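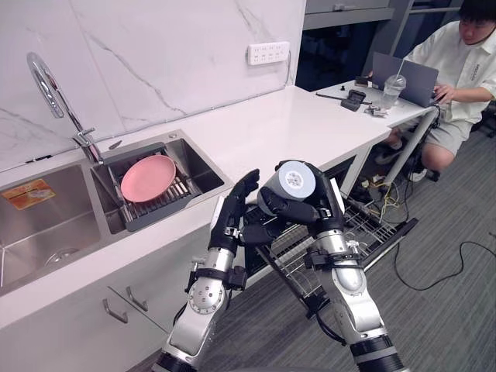 CUSAU, 17 September 2023 — Can a machine load the dishwasher yet? Sort of. Slowly. Wevix, the small robotics outfit here, put out its first set of household chore results this morning, and the headline number is 381 clean loads out of 549 tries. One item per try. A pink plate on the drying rack by the sink, a light blue cup or something like it in the right hand, the dishwasher rack pulled out and waiting. A person would be done with that before the coffee got cold. The robot takes 63 seconds for a single cup, on a good run.

So, progress. Also a long way off from anything you would pay for.

The company opened its test kitchen to reporters for part of the morning. No slides, no music. The machine worked at the counter while staff typed, and anybody with a question could ask it.

What counts as a clean load: the item leaves the sink area, ends up in the rack, stays there when the rack is pushed, and no person touches it on the way. Ye-rin Kwak, who runs the chore tests at Wevix, wrote the rule herself and says it is stricter than the one the team started with.

"We used to count it if the cup was in the rack at all," Kwak said. "On its side, right way up, whatever. Then you run the machine and the cup comes out full of dirty water. So now it has to be upside down or it's a fail."

Turning a cup over is harder than it sounds. The hand that picks it up isn't always the hand that can put it down. Sometimes the robot passes the cup across from left to right, sometimes it rolls its wrist and makes do. Kwak said the wrist roll is faster and the pass is safer, and the software picks one by itself. It doesn't always pick well.

Mugs are their own problem. The handle gets in the way of the fingers, or the fingers get in the way of the tines. Best grip so far is around the body, base up, handle pointing off to the side, thumb under it.
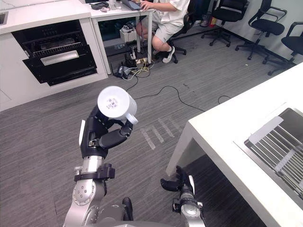
What went wrong

Of the tries that failed, most were boring. Item picked up, item put down in the wrong spot. Item leaning on a tine and not between two. A few drops. Kwak would not give a full breakdown but went through the common ones.

Plates beat cups for trouble. A plate has to go in on edge, between wires, and the arm has to get low over the rack to do it without knocking whatever is already in there. If the first plate goes in crooked the second one has nowhere to go, and the robot doesn't know to go back and straighten it.

Thin cups get squeezed. The team turned the grip force down in the spring, then had more slips, then turned it part way back up. "You're always trading one for the other," Kwak said.

Glasses are not in the results at all. Neither is cutlery. Asked about forks, Kwak laughed and said next year.

Nothing in the test was greasy either. All dishes were clean before they went in the sink, which is worth remembering when reading the percentage. Real plates have egg on them. Wevix says a dirty dish series starts in November, with sauce and oatmeal, and that it expects the numbers to drop.

There is also the matter of the rack. Every run so far has used the same dishwasher, opened ahead of time by a person. The robot does not open the door, does not pull the rack out, doesn't add soap and doesn't press start. Kwak said door opening works in a separate test but has not been joined up with the loading.

Shops want it sooner

The kitchen is the showpiece. The money, for now, is more likely to come from shop floors.

Flerent, which runs a chain of homeware stores, has asked Wevix for a trial restocking cups and bowls on low shelves after closing. The target there is 200 items in a night. At kitchen speed, 63 seconds apiece, that is three and a half hours of work if nothing goes wrong, and things go wrong. Still, a store has all night and a kitchen sink has a family waiting for it.

Flerent would not comment beyond confirming the talks. Wevix says no contract is signed.

Shelves are easier in some ways. Cups come in a carton, all facing the same way, all the same size. No water, no wires to thread between. Harder in others — stickers, shrink wrap, tissue paper, customers' kids moving stock to the wrong aisle. The robot would need to spot what doesn't belong and leave it be.

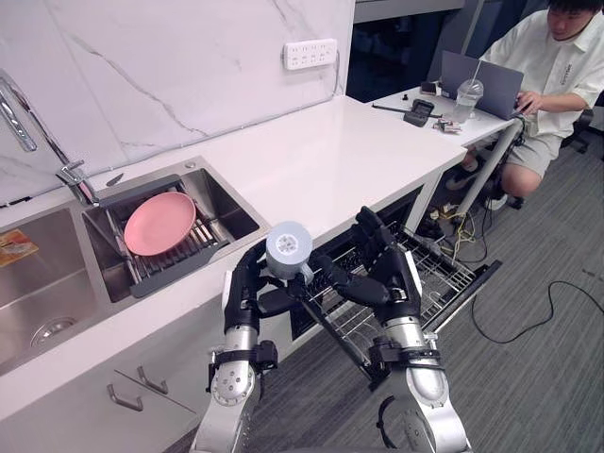
And there is price. Wevix won't name one. Store managers we phoned this week said they would look at anything that cost less than a part-time night worker, and that nothing they had been shown so far came close once they added in the person who has to stand by it. One said she would take a machine that did only the flattened cardboard, and did it every night, over one that did ten jobs most of the time.

That stand-by person matters. In the Cusau tests a staff member was in the room for every run, with a stop button. Nobody got hurt, nothing was broken apart from some crockery. But a helper who has to be there is a cost, and the results don't count it.

Kwak agrees with that, more or less. She wants the next report to list human minutes next to robot minutes. "If I spend ten minutes getting it ready and it saves you eight, what did we do."

A second opinion

Jääskeläinen, the kitchen fitting company that advises Wevix on layouts, has been pushing for a different approach. Change the kitchen. Wider gaps in the rack, cups with a flat side, a sink with a shallow tray so nothing is down deep where an arm has to reach over a faucet. Its view is that a human-shaped hand is a slow way to deal with a human-shaped kitchen, and that half the trouble could be gone with better wire spacing.

Wevix has tried the wider rack. It helped with the plates. It also held fewer of them, and that is a hard sell to anyone with kids.

For now the company is sticking with a standard kitchen and ordinary dishes. Kwak's reasoning is that people already own those. Renters can't rip out a sink. Most people wont buy new cups to suit a robot, she said, and she wouldn't either.

Can't argue much with the result when it does work, mind you. Cup upside down in the wire, pink plate going in on edge right next to it, one hand on the rim. Looks like dishes. The left hand mostly hangs open and waits its turn, and Kwak would like to see it put to work. Two hands loading at once is on the list for the winter.
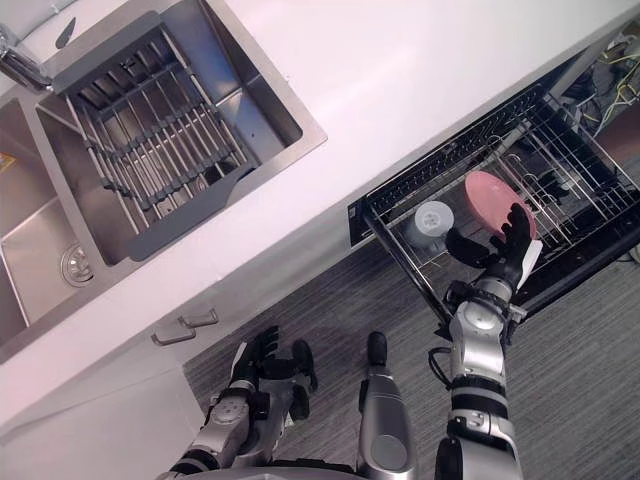
What comes next

Wevix plans to rerun the full set of 549 tries with the same dishes once the new grip software is in, so the two totals can be compared straight across. The dirty dish series follows in November. Forks, no date.

The Flerent trial, if it goes ahead, would begin with one store and one shelf. Staff at the store would be told beforehand and could opt out of the late shift while it runs.

Laundry is off the table. The team had a folding project last year and shelved it after towels went ok and fitted sheets did not. Kwak says people ask her about it more than anything else, her mother included.

The report, with the scoring rules and the list of dishes used, is available from the Wevix office in Cusau on request. Video of the failed runs is included, teh company says, alongside the good ones.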